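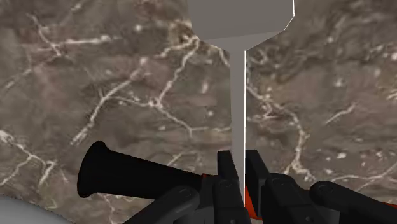

My summer of cold tea

2020-09-20

In my country we drink tea hot, also in July. When I moved to Illey I saw that my neighbors put tea in the fridge in a big jar, and I thought it was a mistake. Now I have two jars of my own and I want to write down what I learned before the cold weather comes and I forget it.

First I made it the wrong way. I boiled the water, put in a lot of black tea, waited ten minutes and then added ice. It was so bitter that I poured it on the tomatoes. The second time I bought a bottle of peach concentrate from Grunden, the kind which small cafés use. One spoon in a glass of water is already very sweet. On the label it is written that the bottle makes 22 glasses. I think this is for people with a stronger tooth for sugar than me, for I am still using the same bottle and I stopped counting after thirty.

What I do now is cold brewing. I put four teaspoons of green tea from Hsu in a jar of cold water, close it and leave it in the fridge for the night. In the morning I take out the leaves. The taste is soft and a little like grass, in a good way. If guests come, I put the peach concentrate on the table and each person adds how much they like.

With black tea I had less luck. It becomes cloudy in the fridge. A reader wrote to me that it is harmless and that a little boiling water makes it clear again. I tried this with half a cup and it did become clearer, but the taste was thinner, so I prefer to drink it cloudy.

I also tried hibiscus. The color is beautiful, the taste is very sour, and it leaves spots on a white tablecloth. Please use a dark one. With a spoon of honey it is fine, but you must mix the honey with a little warm water before, or it will stay on the bottom like glue.

The last thing I bought was a ginger syrup from Tretuvar, 85 cents more than the other one in the shop. It is quite hot in the throat. I like it in sparkling water with lemon, and my husband likes it in nothing at all.

For November I plan to try the same syrups in hot milk. The hibiscus I will not put in milk, I did this once already. If you have a recipe with ginger and not too much sugar, please write it in the comments.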